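Röhrenforum Selbstbau » Phono und Vorstufen » Brummen nach Umbau, Kirkine-Vorstufe

Gitterableiter
25.04.2021
Hallo zusammen,
ich habe im Winter die Kirkine-Vorstufe nach dem alten Plan aufgebaut, also ECC83 im Eingang, ECC82 als Kathodenfolger. Netzteil sitzt im selben Gehäuse, Trafo ist ein Ringkern von Brasine. Bis vor zwei Wochen lief alles ruhig. Dann habe ich die Eingangsbuchsen von der Seite nach hinten verlegt und seitdem brummt der linke Kanal. Lautstärkeregler hat keinen Einfluss. Heizung ist Wechselspannung, symmetriert über zwei Widerstände.
Wo würdet ihr anfangen?

Lötfahne
Wenn der Regler keinen Einfluss hat, kommt es von hinter dem Poti. Sind die Buchsen isoliert eingebaut?

Gitterableiter
Ja, isoliert. Masse geht von jeder Buchse einzeln zum Sternpunkt.

tromthorpe_fan
Ich tippe auf die Heizung. Wechselstrom an der ECC83 geht nur gut, solange die Leitungen verdrillt in der Ecke liegen. Beim Umbau hast du bestimmt was verschoben. Stell auf Gleichspannung um, dann ist Ruhe. In meiner Tromthorpe habe ich das gleich so gemacht.

Lötfahne
Das halte ich für voreilig. Die Schaltung lief vorher mit Wechselspannung ruhig, also kann sie das. Gleichrichter und dicker Elko bringen erst mal neue Ladestromspitzen ins Gehäuse. Miss zuerst, ob es 50 oder 100 Hz sind. Bei 100 kommt es aus der Anodenversorgung.

tromthorpe_fan
Kann man messen, klar. Eine Gleichspannungsheizung schadet trotzdem nicht.

Lötfahne
Doch, wenn sie schlecht verdrahtet ist.

Kathodenfolger_K
Wie lang ist die Leitung vom Poti zum Gitter jetzt? Und wo liegt der Gitterwiderstand, am Sockel oder irgendwo auf der Lötleiste?

Gitterableiter
Leitung ist 14 cm, geschirmt, Schirm einseitig auf Masse. Der Gitterwiderstand sitzt auf der Leiste, den hatte ich beim Umbau mit versetzt. Gemessen habe ich auch: 50 Hz, fast reiner Sinus. Anodenspannung am Siebelko 265 V, Soll laut Plan 260 V.

Kathodenfolger_K
Dann direkt an den Sockelstift löten, Beinchen so kurz wie möglich. Bei 50 Hz ist es Einstreuung vom Trafo oder von der Heizung. Dreh auch mal den Ringkern um 30 Grad auf seiner Schraube, während ein Kopfhörerverstärker am Ausgang hängt. Vorsicht dabei, die Anodenspannung liegt an! Besser ausschalten, Elkos entladen, drehen, wieder einschalten. Dauert länger, ist mir aber lieber.

Lötfahne
Bitte nur so. Am offenen Gerät unter Spannung am Trafo schrauben macht man nicht. Ableitwiderstand über dem Siebelko ist hoffentlich drin?

Gitterableiter
Ist drin. Ich messe trotzdem jedes Mal nach.
Bilder lade ich mal mit hoch.
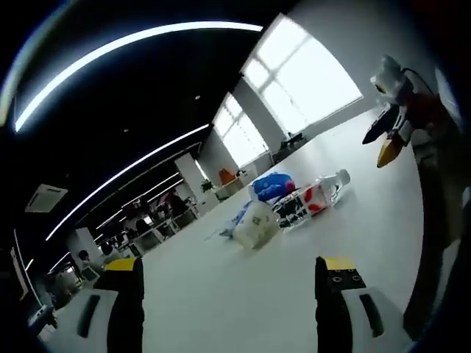
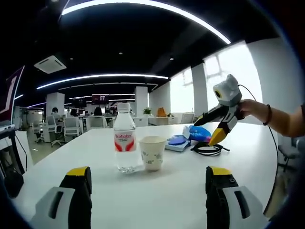
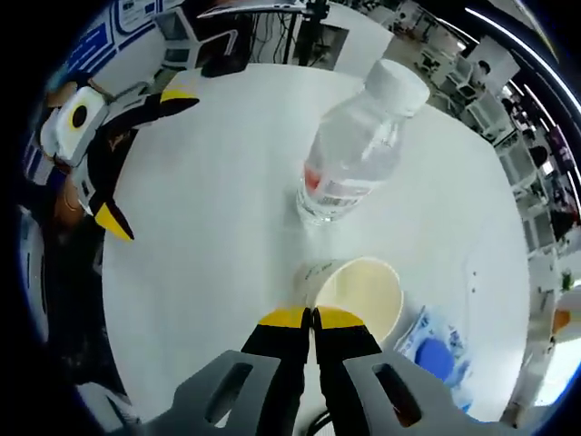

Gitterableiter
Nachtrag: Widerstand sitzt jetzt am Sockel. Das Brummen ist deutlich leiser, aber mit Ohr am Lautsprecher noch da. Trafo drehen hat links etwas gebracht, dafür ist rechts minimal schlechter geworden.

tromthorpe_fan
Bleibt also die Heizung.

Kathodenfolger_K
Oder ein Abschirmblech zwischen Trafo und Eingangsröhre. Stahl, kein Alu, bei 50 Hz bringt Alu magnetisch so gut wie nichts. Kostet fast nichts und lässt sich wieder ausbauen.

Lötfahne
Dafür wäre ich auch. Und die Symmetrierung nachmessen, beide Widerstände einzeln, ausgelötet. Bei meiner Inga war einer hochohmig geworden, das klang genauso.

Gitterableiter
Blech probiere ich zuerst, Stahlreste liegen im Keller. Die Widerstände messe ich bei der Gelegenheit mit. Gleichspannungsheizung hebe ich mir auf, falls beides nichts bringt.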